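Speaker notes, Purano project talk
Slot: after the coffee break, so speak up

Slide 1. Title. Say thanks to the Vuorinen people for the invitation. Do not tell the airport story again.

Slide 2. What we wanted: two arms that can sort small stuff on a table. What we had in February: two arms and a lot of confidence.

Slide 3. The number. 876 examples kept. Pause here. Somebody always asks if that is a lot. It felt like a lot from the operator's chair.

Slide 4. How a session runs. One operator drives both arms, start to finish, one task per take. Then reset the table and go again. The glamour is mostly in the reset. Mention that we shuffle the start positions every time, or the model learns the table by heart and calls it a skill.

Slide 5. What we threw out, 3 kinds: operator froze, operator got fancy, operator forgot to press record. The last one was me. Twice.

Slide 6. Grotden site vs. Prerkberg site. Same task sheet, two very different ideas of "gently." Keep this short, both teams are in the room.

Slide 7. Candy task. Leave it up while people find their seats again.
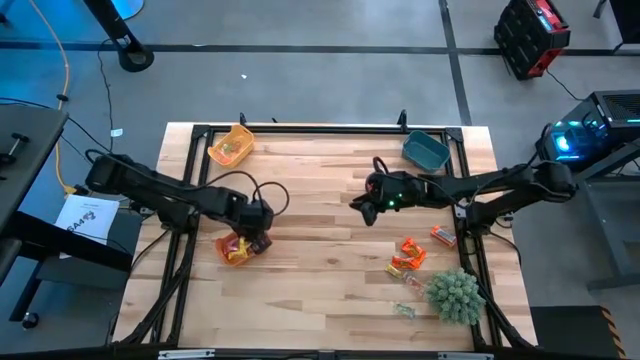
Why keep the clumsy takes?
Because the robot will be clumsy too, and it needs to have seen someone fumble a grab and recover. If every example is perfect, the first slip leaves it with nothing to copy.

Slide 8. Next round: more operators, shorter shifts, a bigger record button. Then questions. If the clicker dies, the spare is in my coat.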